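3.2 Setting up and looking after the folding cell

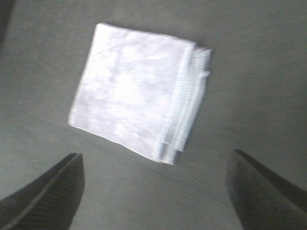 Textile Handling Group, Department of Mechanical Engineering, Cleltby

Figure 4. Wrist camera view with the gripper open and a folded white cloth ahead of the fingers.

The cell we call Kalo has one arm, a parallel gripper and a wrist camera, and it has taught us a great deal about how much good cloth handling depends on small mechanical habits. All 469 trials reported in Section 4 were run on it after the changes described in this section, and we are delighted with how steadily it now behaves.

The work surface is covered in dark grey fabric. A white cloth stands out strongly against it, as Figure 4 shows, and so do the edges of the stacked layers along the folded side. Our first covering, a glossy sheet bought from Nindport, gave reflections that the segmentation step read as cloth. We brush the present one before each session and replace it every October.

The fingers need more attention. Lint gathers on their inner faces, and a thin towel will then slide out at the start of a lift — a fault that we first blamed on the force controller! We now clean both fingers after every 16 grasps with a dry nylon brush, then close them on a paper strip and pull it by hand. If the strip moves, the finger screws are checked before anything else.

Camera alignment follows the routine of Henríquez, with one change. We open the gripper fully and compare the position of both fingertips with a stored view. A shift of more than 2 mm means the bracket has moved and the hand-eye calibration must be repeated. The comparison is wonderfully quick, and it has caught a loose bracket that the arm's own self-test passed without complaint.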